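The Bag Job
Jan 27, 2019

By half past nine Edin Babić had already lost the bet twice and talked his way back into it both times.

"It has to put the shopping away," he said. "Moving it about doesn't count. My mum moves shopping about. Then she puts it away."

Haris Hoxha didn't look up from the keyboard. He had papered the walls himself in May, big peonies and moths, with what was left over from his sister's hallway, and he still thought it was the best-looking workbench in the whole of the Wilter building. On it sat the pink bag, wide open, grapes and a cauliflower and the rest of it heaped inside.

"Go on, then," he said to the arms, and pressed the key.

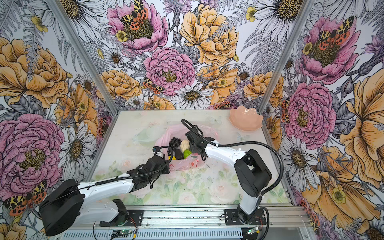
Mirora, Issue 11

What Edin could never get over was how much there was to a carrier bag! A box stays a box. You can measure it, go to lunch, come back, and it is the same box. A bag slumps when you take the lemon out. It sticks to the cauliflower, it sticks to itself, and a hole that was a hole a moment ago is now a fold. Haris had a notebook of attempts, and they were up to number 214, and he could tell you which ones had made him shout.

"Two hands, though," said Edin, leaning in. "Look at that. One to hold and one to fetch. That's how I'd do it."

"You'd tip it out."

"I'd tip it out," Edin agreed happily.

They had a go with less in it. They had a go with the strawberry bag as well, the flimsy one that Haris hated, because real kitchens are full of flimsy ones and old Ionescu upstairs would be sure to ask. Edin fetched the teas and drank both of them. 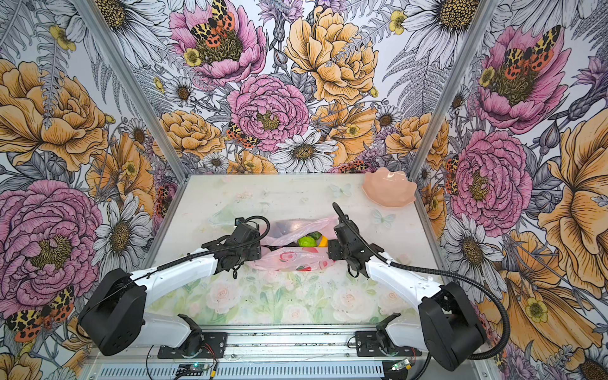 Two arms, two bags, and the bowl waiting in the corner.

"So can it do it or not?" Edin asked. "If I had one at home. Tonight."

Haris thought about it properly, and Edin liked him for that. "A tin in a cupboard, yes. A cup off a rack, most days. Your whole shop, in your kitchen, with your cat - no. Not tonight." He was grinning all the same. "But a year ago I'd have laughed at you for asking about the tin."

He switched over to the wrist view and they both bent towards the screen. From there a bag was as big as a hill. One black finger stood against the side of it, and a small pleat of pink plastic had gathered at the tip.

"Come on," whispered Edin. "Come on, you beauty."

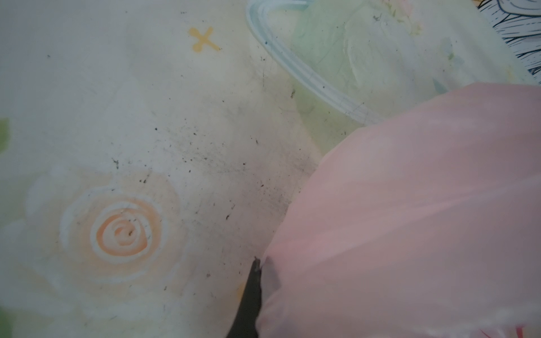 Ionescu, from the doorway, said that she had packed shelves at Nemeck for 11 years and would want to see it do a thousand bags before she let it near an egg. She said a person learns a bag through the fingers, and did this thing have anything in its fingers? Haris told her not much, not yet. She came in anyway and pulled up the spare stool.

"Start it again from the beginning," she said. "I missed the first bit."

Haris wrote 215 at the top of a clean page and reached for the key.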